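3. What we bought, and what we wish we had budgeted for

I'll be upfront that this is the section I most wanted to read when we were starting out and couldn't find in anybody else's paper. People tell you which arm they used, and then the money goes quiet. So I'm going to go through how we planned the second round of equipment for the Clondthorpe toy-sorting work, including the bits that make me wince a little.

3.1 Starting from the task

We wrote the task down before we opened a single catalog. The arm has to reach into a shallow container of mixed toys and cloths, take hold of one thing, and bring it out over the rim. That's the whole job! It sounds easy until you look at the pile. Spiky balls are lovely to grip (you can come at them from almost any side), but knitted cloth folds and drags its neighbors along, and a blanket draped over the rim means the edge of the container isn't where your planner thinks it is. I had a vendor tell me on the phone that reach was the number to shop by. For us the number to shop by was how well two thin fingers could get down into clutter, and I'd spend on the gripper first every time.
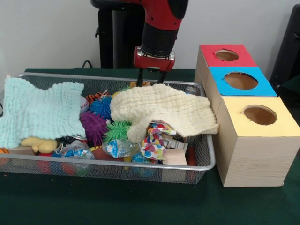 3.2 The arm, the gripper and the quote

We asked for quotes on two setups, which I'll call by our in-house names, Grider and Birnside. Grider was the cheaper arm with a pricey gripper, and Birnside was the other way around. We went with Grider. The gripper line on that quote came to $1,554, and a spare set of fingers added $469. I fought against the spare set (I thought it was padding) and I was wrong, so please just put it in your first order. Shipping took longer than the quote promised, and I'd leave a month of slack in any plan that has a student depending on it.

One more thing about quotes. Ask whether the stand is included. Ours wasn't, and neither was the longer cable, and both came out of a budget line we had set aside for toys.

3.3 Tables, toys and other small stuff

I had guessed that the props would cost next to nothing, and each one does, but they pile up. We spent $454 on toys, cloths, containers and the painted wooden boxes with round holes, spread over four orders because we kept changing our minds about textures. Get your cloths in more than one weave. The knitted and waffle ones behave very differently from the thin printed fabric, and you want both in the pile. Crinkly wrappers are the cheapest hard case you can buy, and I'd happily fill a drawer with them.

Floor space belongs in the plan too, even if it never shows up on an invoice. We wanted the container and the stacked boxes side by side within easy reach, with a second table close by for the cups, so the footprint is quite a bit bigger than the arm's data sheet would lead you to believe. Cables want floor as well. I'd mark out the whole area with tape before you sign anything, and walk around it a few times with your arms full.

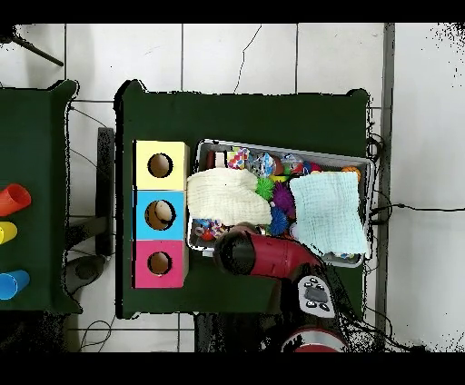
Figure 1. The work area from overhead, with the toy tray and the three-part wooden box on the main table and three plastic cups on the table to the left.

3.4 Planning for the next round

For the Khunthong extension we're keeping the arm and putting the new money into fingers, cloths and a second set of boxes, so that one set can stay put while people try things out with the other. We plan to order in June. I've also moved the cable budget onto a line of its own, where the toys can't be raided to pay for it. If you're drawing up something similar, I'd set the props money aside early and leave part of it unspent until you've watched the first few days of picking, as our shopping list looked completely different after that.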